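How Do You Know What's True? Checking a Claim About a Holy Book

When I was a kid, an older cousin told me that an old holy book had predicted the telephone. I was amazed! I told everyone at lunch. Then a girl at my table asked, "What does the book say, exactly?" and I had no idea. I'd never looked.

I want to tell you how I look now, because I get letters from kids asking about this kind of thing all the time. Lots of families have a religion, lots of families don't, and people in both kinds of family sometimes say things that sound like facts. You're allowed to wonder about them. Wondering isn't rude.

First, a word you'll need: claim. A claim is something a person says is so. "It's raining" is a claim. "My dog can count to 30" is a claim, and so is "This book knew about telephones before anyone built one." Some claims are easy to check. For the rain, you stick your hand out the window. For the dog, you'd want to see the dog.

Let me make up a story so we have something to practice on. Say there's a town called Handstead, and in Handstead there's a very old book called the Book of Ustico. It has 774 verses (a verse is a short numbered chunk of writing). One verse says, "Voices shall travel on the wind." A man in town stands up and says, "See? Telephones!"

What would you ask him?

I'd start with what else the verse could mean. Voices do travel on the wind. If you've ever heard your neighbor yelling for her cat from three houses away, you've heard it happen. The verse might be about shouting, or gossip, or singing. When one sentence fits lots of different things, it's hard to say it predicted any of them.

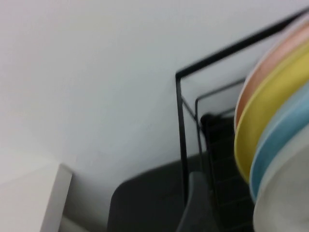

Then I'd ask when people noticed. Did anyone in Handstead read that verse and say, "Somebody is going to build a talking machine," before there was one? Or did they only spot it afterward? Finding the match afterward is a bit like shooting an arrow at a barn and then painting the target around it. You'll hit the middle every time!

And I'd ask about all the other verses. If you go hunting through 774 of them for something that sounds like a phone, you'll probably find one. You might find a skateboard too. I once tried this with a cookbook, just for fun, and I'm pretty sure it predicted submarines.

Now suppose the man says, "Well, you can't prove I'm wrong!" People say this a lot, and it can make you feel stuck. But think about my invisible dragon, Eltetti. She lives in my closet, she's 200 years old, she makes no noise, and your hand goes right through her. Can you prove she isn't there? Nope. Should you believe me? I wouldn't! I'm the one making the claim, so showing you a good reason is my job. Grown-ups call this the "burden of proof" — burden means a load you have to carry.

A fair question I got from a reader who was 8: "Does this mean my grandma's religion is silly?" No. Checking one claim only tells you about that one claim. Your grandma may believe what she believes for all kinds of reasons, and you could ask her about them. She might like being asked. You can think somebody is mistaken and still love them to bits.

You can turn this around on yourself, too. I don't believe in any gods, and I still have to check the things I say. If I hear something that makes my side look clever, I get a happy little buzz — and that buzz is my signal to slow down and look it up.

If you try this at home, pick a claim you already like and start with that one. Write down what it says in its exact words. Then write down what would change your mind. If you can't think of anything at all, leave the page open and come back to it after supper.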